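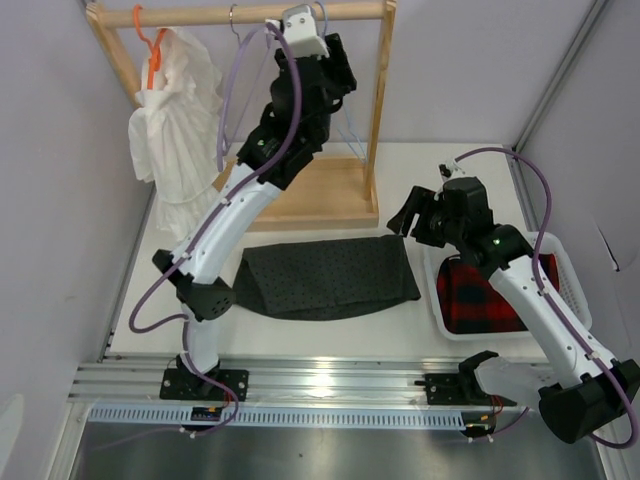 Clothing repair service in Rornitz moves to the old post office

The clothing repair service Stindeo will open its new shop in the former post office of Rornitz on Thursday at 9 in the morning. The service was until now in two small rooms behind the bus station, where customers often had to wait on the stairs.

The new place has one large room for sewing, a counter for customers and a storage room in the basement. Stindeo signed a rental contract for 4 years with the owner of the building, the property company McIntyre. The price of the rent was not made public.

Last year the service received 3,169 pieces of clothing. Most of them were pants with a broken zipper or coats with a torn lining. Simple work, for example a button or a short seam, is usually ready on the same day. For a winter coat the customers have to wait longer, and in November the waiting time was at one point 8 working days. Stindeo hopes that it will become shorter now, as there is space for more sewing tables.

The prices stay the same until the end of the winter. After this they will be looked at again. Thread and zippers have become more expensive, the service writes in a letter to its customers, and it does not want to promise something it cannot keep.

Also new is a shelf for clothes that were repaired but never picked up. Stindeo keeps such pieces for half a year and sends two reminders. When there is no answer, the clothes will in the future be sold at a low price in the shop. At the moment about 200 pieces are waiting in boxes, among them many school jackets and also a wedding dress. Owners who still have their receipt can get their clothes back before the opening day. They should come to the old address, in the afternoon.

The laundry Cedasa, which is on the other side of the street, will work together with the new shop. Customers can leave a coat at the laundry in the evening, when Stindeo is already closed, and it will be brought over the next morning. The coat should have a paper tag with name and telephone number – the tags are available at both counters. Cedasa does not take extra money for this, but it asks that the pockets are emptied before.

The post office building was empty for a long time. The post counter moved into the supermarket, and after that several plans for the building failed, first a café and later a dance school. The large windows to the street have been cleaned and the heating is new. The old letter slots in the entrance hall stay in the wall, as the building is protected. The town has also asked that the sign of the shop is not lit at night.

Parking is possible behind the building, but only for a short time. The bus stop in front of the door is still out of use because of the work on the water pipes, and passengers have to get off at the market square. From there it is a walk of a few minutes. People who cannot use the front steps can enter from the yard, where there is a bell.

Sewing evenings, which were popular in the old rooms, will start again later in the winter. They are meant for beginners, and it is not necessary to own a sewing machine. The first evening will be about socks and sweaters, the second about shortening pants. A list for registration will be placed on the counter from the opening day. Registration by telephone is not possible at the moment, as the new line is not yet connected.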